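Kids' Desk | How Stuff Gets Paid For | July 26, 2019

So You Want to Buy a Robot

By Hertta Peltonen

Grown-ups love to say that robots are the future. They get quieter when you ask what the future costs and who is paying for it.

Let's say your town library wants a robot to put the books back on the shelves. The library in Grarness wanted exactly that, and Merja Koivisto, who runs the place, had to work out how to get one. Her first idea was to look at the price tag. Her second idea was to sit down.

The price tag is only the beginning

A robot is a bit like a puppy. The puppy costs money once. After that comes the food, the vet, the chewed slippers and the new sofa. Grown-ups with spreadsheets call the first part the purchase price and the rest the running costs. They add it all up for every year they plan to keep the thing, and that big, gloomy number is the total cost.

Merja made a list of running costs for the Bromoren, the shelving robot she liked best:

Electricity, which was less than she feared.
Spare parts, which were more.
Training, so that the staff could learn which button makes it stop.
Repairs, for the day somebody doesn't find that button.

What are spare parts for?

Robots wear out in the places where they touch things. A robot's fingers, or "gripper," squeeze and let go all day long. The soft pads on the tips get smooth, the way your sneakers do, and smooth pads drop books. One set for the Bromoren lasts 60 days and costs 10 dollars. That doesn't sound terrible until you have bought six sets a year for several years, plus the set that went missing behind the radiator.

Small parts are sneaky like that. A budget is a plan for your money, and it is very good at remembering the big shiny robot and very bad at remembering screws.

Buy it, rent it or wait

There are 3 choices, and each one annoys a different grown-up.

You can buy. Then the robot is yours, and so is every squeak it makes.

You can rent, or "lease," if you are wearing a tie. You pay a bit every month and the company fixes the squeaks. When the lease ends, the robot goes home and you wave from the window.

You can wait. New machines often get cheaper after a while. The trouble with waiting is that the books keep coming back in the meantime, and somebody with knees has to shelve them.

Arnaldo Godinho sells robots for a company called Plikach, and he thinks everyone should buy. Tuulikki Laaksonen keeps the town's accounts, and she thinks everyone should wait. Merja rented, starting in May, and they both sighed at her.

Try before you sign

A careful buyer asks for a trial. Ask to see the robot do your job in your building, with your mess. A robot that picks up a neat wooden block in a showroom may have other feelings about something soft and floppy. Cloth is a well-known pest. It folds and bunches and never looks the same twice.

Merja tested the Bromoren on 344 library books, including a waterproof one about ducks and a giant atlas. It managed everything except the atlas, which Lenni Valtonen from the front desk now shelves himself. He has asked whether he counts as a running cost. (He does.)

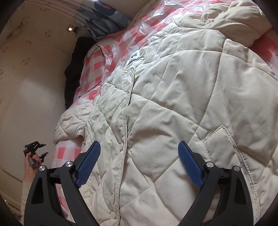
Why don't people just buy the cheapest robot?

Because a cheap robot can become an expensive one if it breaks often, needs parts that are hard to find, or can't do the job you bought it for. Buyers compare the total cost over several years, and they check what the robot can do before they look at the sticker.

Your turn

Pick a chore you dislike. Write down what a machine for it might cost, then what it would need every month to keep going. Add up one whole year. Now write down what your family pays you to do the same chore.

If your number is smaller, I'm sorry to say you've got the job. You could ask for new sneakers under spare parts.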